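Rarncombe Show Society
Members' Newsletter
2024-08-08

Changes to safety arrangements at the summer show

Members will recall that the Society undertook in May to review the way in which visiting rides and attractions are admitted to the showground. The review has now been completed by Hazem Bensaid, Showground Manager, and its recommendations were accepted in full at the last meeting of the Council. They apply to this year's show and to all later events held on the Pirihi Field.

Every operator must now lodge inspection papers with the Society's office no fewer than 7 days before opening. Papers handed over at the gate will no longer be accepted. Any ride for which the documents are incomplete will remain closed until the office has confirmed in writing that it may run, and pitch fees will not be refunded for the hours lost.

The first aid post has been moved from the livestock lines to the main avenue, beside the secretary's tent. A second post, staffed by Drevitz Medical, will stand at the lower end of the ride area. The lane between the two is to be kept clear at all times, and exhibitors are asked not to leave trailers or feed there, even for a short while. The ambulance entrance remains on Irnico Road and is not open to the public.

Stewards working in the ride area will attend a briefing at the Members' Hall before the gates open. It will cover the stopping of rides, the control of queues and the reporting of minor incidents. Up to 200 people can be seated, and partners in the craft and produce sections are welcome to attend.

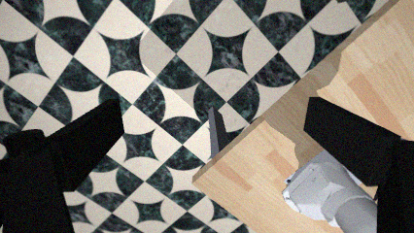
Cream and dark green marble patterned flooring.

Younes Farouk, Secretary to the Society, has asked that any incident, however slight, be entered in the record book at either first aid post on the same day. Forms sent in after the show have in the past been difficult to follow up.

Stewards' passes will be posted to those who returned their slips. Those who have not received a pass 3 days before the show should contact the office, quoting their membership number. Car park 4 is reserved for stewards and exhibitors, and a valid pass must be displayed.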